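## Reverberation and the shared dining hall

Most complaints about noise in food halls concern level. The more useful measurement is reverberation time, the interval a sound takes to decay by 60 decibels. In a hall with a hard floor, a glazed wall and an exposed slab overhead, it can run past two seconds in the middle speech bands, and diners raise their voices to compensate. Acousticians call this the Lombard effect.

Thirumalai Poojary of the consultancy Veltitix spent part of July measuring the hall at Cluton, which seats 246. His first survey was taken empty, his second at lunch. Bodies and clothing absorb a fair amount of energy above 500 hertz, so the occupied figure was shorter. Background level had still climbed far enough to mask consonants across a table.

The remedy at Cluton was overhead. The contractor, Naidu, hung 118 baffles of compressed polyester fibre in parallel rows, leaving an air gap above each one. A baffle exposes both faces to the room - a panel glued flat to the slab exposes one - so the absorption gained per square metre of material is higher. Spacing matters. Set too close, adjacent baffles shade each other and the return falls away.

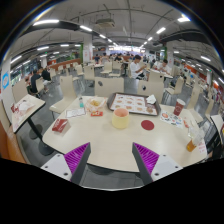
Low frequencies are harder. Fibre of that thickness does little below 250 hertz, where refrigeration plant and exhaust fans put much of their energy. Poojary's report recommends treating those at the source, with isolation mounts and lined ductwork, before any more money goes into the ceiling.

Prekance, a smaller hall with a lower slab, had no clearance for baffles and used perforated wall panels over a mineral wool cavity.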